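Dillmont Questions the Case for Single-Purpose Kitchen Gadgets

DILLMONT, September 2025 — Prarkar, the household testing group, today published its review of small plastic kitchen and counter accessories, and its advice to shoppers is to slow down. The group looked at 18 products sold as time-savers for busy kitchens. It would buy 3 of them again.

The review took 8 weeks and was carried out in ordinary home kitchens, on counters people cook at every day. Makers promised tidier surfaces and fewer lost odds and ends. Testers mostly reported one more thing to wipe around.

"The claim on the box is always that you'll get your counter back," said Chinyere Jibrin of Prarkar. "Then the product goes on the counter and stays there. I'd like to see a maker explain that."

Stone came in for attention too. Sellers like to say that a veined brown marble hides everything. Prarkar does not accept this. A busy pattern may make crumbs harder to spot — they are still there, and so is the lemon juice, which can etch marble whatever its color. The group suggests leaving the stretch nearest the edge clear and keeping small plastic and metal pieces in a drawer.

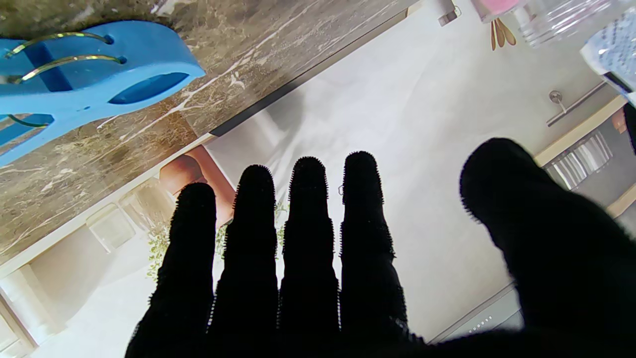
Ye-seo Bae doubted that a drawer was any better, saying that hers had filled up by December and that she would sooner own less. Prarkar has added her objection to the review and has not tried to answer it.

The full review, with notes on all the products and the 600 reader letters that prompted it, is free on request from Prarkar. No maker paid to be included. Valto and Ezeani were invited to comment on the findings before publication and had not replied at the time of release.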